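Printing Coloring Pages That Survive a Classroom

By Mio Tanabe
August
3 min read

Most free coloring pages are posted as low-resolution images sized for a screen. Printed at full letter size, the outlines go gray and stepped, and a child with a fat crayon can't tell which line is the border. I have been redoing the set I hand out at the Ashworth library hour, and these are my settings.

Resolution first. If the source is a drawing you scanned yourself, scan at 300 dpi in grayscale, then convert to pure black and white with a threshold. Doing it in one step in the scanner software drops thin pencil lines. After the threshold, remove specks by hand. Automatic cleanup eats dots that belong to the picture, such as freckles and ladybug spots.

Line weight depends on age. For children under 4 I use outlines 3 points wide and leave out anything smaller than a thumbnail. For older ones, 2 points is fine, with a thinner line inside for folds and fur. Every shape has to close. An open outline bothers the careful colorers, and if you also post the page as an online fill game, the color leaks into the background.

Save as PDF. Word files move the margins around, and image files get scaled by whatever browser the parent is using. I leave a wide margin on the left so the sheet can be punched.

Paper matters more than I expected. Ordinary copy paper is all right for crayons and pencils. Washable markers go through it and pill the surface. I switched to a heavier uncoated sheet for the marker table and kept the cheap stock for everything else. Coated paper is no use for either, as wax slides off it.

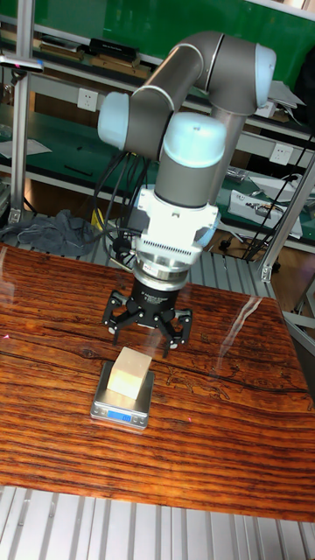 Endale, August. The second batch went to the summer reading group here, and two pages need fixing. The Fladau maze has a dead end that closes off the correct route, my error when I thickened the walls. The connect-the-dots whale skips a number near the tail. Both files have been replaced, so please download them again if you saved the old ones.

The page of farm animals prints correctly, but the goat is too close to the bottom edge for some inkjets. Choose "fit to page" for that sheet only. On the others it shrinks the lines.

Next on the list is a set of lowercase tracing letters. I still haven't settled on which form of the letter a to use.

Recent posts
Gerkuron: a dice game for a wet afternoon
Paper hats from one sheet
Which glue sticks dry out first
Matching cards, large print version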